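3/17/23

Lime plaster trials, back bedroom wall. I meant to write this up properly after the first coat and of course I didn't, so it's all going in together while I can still remember which patch is which.

The wall in question is the outside one on the north side, solid stone, and somebody in the past had skimmed it in gypsum and then painted it with something very shiny (I got a whole sheet of it off in one go with the scraper, most satisfying!). Behind the paint the stone was dark and the old mortar came out on my finger like wet sugar. Mayuree put the meter on it and got 62 at skirting height, which on her meter is only a relative number, but it gives us something to compare with in July when the weather's had a chance to help.

We've done 2 test patches so far. The one by the window is the Boonchu putty with sharp sand and goat hair, and the one by the chimney breast is the Punex ready-mixed, which Shayne swears by and which I'll admit goes on like butter. The Boonchu wants a good long knocking up before it will behave – I gave up too early the first time and it slumped off the hawk and into my boot.

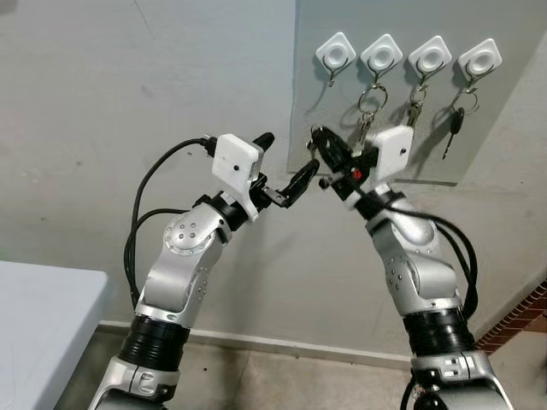
Both patches had the wall misted down the evening before and again just before the coat went on. I think I was still stingy with the water near the chimney, as there are fine cracks across the top corner of the Punex patch, the sort you can just catch with a fingernail. Shayne says close them up with the float while it's still green and stop fretting. Mayuree says hang damp hessian over it and keep the heater off, and I've done both to keep the peace.

Still to settle is the finish. I'd like a plain limewash, four thin coats, and I've a sample pot from Zoveo in a soft off-white called 1023, which is hardly a romantic name but it's a lovely colour once it's dried back. Wants trying on the Boonchu patch first.

Sand is getting low. Ask Jandus whether they'll deliver up the lane or only to the gate, and get more hair while I'm at it.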